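Matar adds large-repeat floral to its wallcovering range

Unbridge, January – Matar has extended its wallcovering range with a floral pattern intended for small rooms, alcoves and box rooms. The pattern is sold under the name Tondex and is available through Navlow showrooms under reference 2326.

The ground colour is a deep teal. Pale green serrated leaves cover most of it, with large pink five-petaled flowers, orange daisy-like blooms with purple centres, pale blue flowers and small star-shaped blossoms in cornflower blue.

"Small rooms are usually given small patterns," said Terence Bellamy, head of product at Matar. "We drew this one large and kept the colours strong. On three adjoining walls it needs very little furniture in front of it."

Matar recommends centring a large pink flower on the back wall, so that the orange and pale blue blooms fall evenly on either side. The side walls are then hung outwards from the corners. Pale floors and plain pieces are suggested: a white two-drawer cabinet, an orange wooden shelf, a rack of black hooks.

Paste is applied to the wall. Lengths should be cut with an allowance of 8 cm for trimming, and all rolls for one room should come from the same batch. Samples cost £2 each and are posted from Unbridge.

Trade enquiries: Terence Hulme, Matar, Unit 29, Unbridge. Telephone lines close at 5 pm.
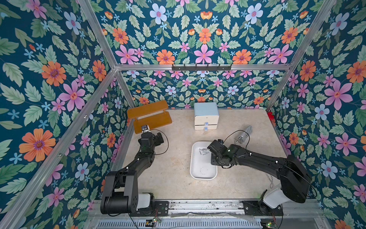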